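3.2 Table states before clearing

We treated the table as the unit of observation. A table state is everything resting on the tabletop at the moment a person stops using it and has not yet begun to clear. Across the 13 households in the Landa sample we recorded 231 table states, most of them after an evening meal. Participants were asked to leave things as they normally would and were not told which objects interested us.

Each object was coded twice: once for what it is, and once for what it rests on. The second code follows Mamani's earlier scheme, with one change. Her scheme had a single class for "on table", and we split it into "on bare table", "on cloth" and "on dish". The split matters for condiments. A bottle standing on the table is usually left until last, but a bottle lying on a plate has to be lifted before the plate can go anywhere, and participants often took the two together as far as the sink.

Coders also noted whether a bottle was upright or lying down. Where two coders disagreed, Yesenia Mamani made the final call. Disagreements came up in 18 table states and mostly concerned small items - caps, crumbs, toy food - that could be read as either food or non-food. These were given the code "small, unresolved" and left out of the order analysis in Section 4, though they still count toward the clutter score.

Figure 3 gives a table state with a bottle coded "on dish, lying". The ketchup rests diagonally across a large round plate, with its white cap toward the plate's left edge. The small dark red item below the plate was coded "small, unresolved". The patterned cloth at the upper right is coded as a support, as a dark elongated object lies on it.

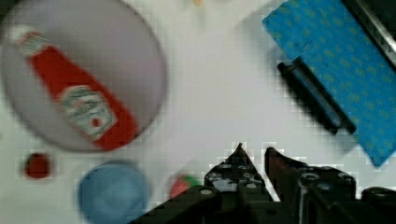

Figure 3. Ketchup bottle on a plate, with small items and a cloth on the same tabletop.

3.3 Order of removal

For 185 of the table states we also have the full order in which objects were removed. An object's rank is its place in that order, and objects lifted together share a rank. Cloths were ranked only when they left the table - folding or moving one to the side was logged as a separate event.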